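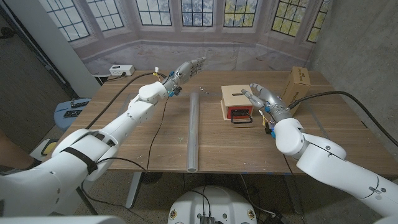

March, entry 84, morning

Very pleased with how the tube mount is shaping up! The job is a hanging rail for the tool wall in the Plarley room, and I want the aluminium left bright, no paint. The long length is laid out down the middle of the table with its open end toward the front edge, and the small wooden box with the red face and black handle is off to the right of it. I love that box. The slot in the top is just right for a steel rule, and I'd like to copy the handle for the drawers if Sotelo still stocks something close.

Cut list so far: one rail at full length, plus offcuts of 200 mm for the end brackets. Part number for the brackets is 2621 in the Femar book (the old Unex ones have a different hole spacing, don't mix them, I did that last time and lost an afternoon).

Eusebio Mamani came by with a good thought about the ends. Instead of a plastic cap, turn a hardwood plug with a small shoulder and pin it with a single screw through the wall of the tube. It would look terrific next to the light-coloured wood, and you could pull it out to run a cord through later. Trying it in maple first, then whatever's in the scrap bin.

Screws: the tiny ones are lovely but they roll off everything. Need a magnetic dish. I've got 6 set aside for the plugs and brackets, no spares.

Afternoon

Deburred both ends, inside and out. Finish came up beautifully with the grey pad and a bit of water. First maple plug is a hair too fat, so back on the lathe it goes. Second one slid in with a proper little puff of air, what a sound!

Still to do: mark the screw line, ask Sotelo about handles, find the centre punch.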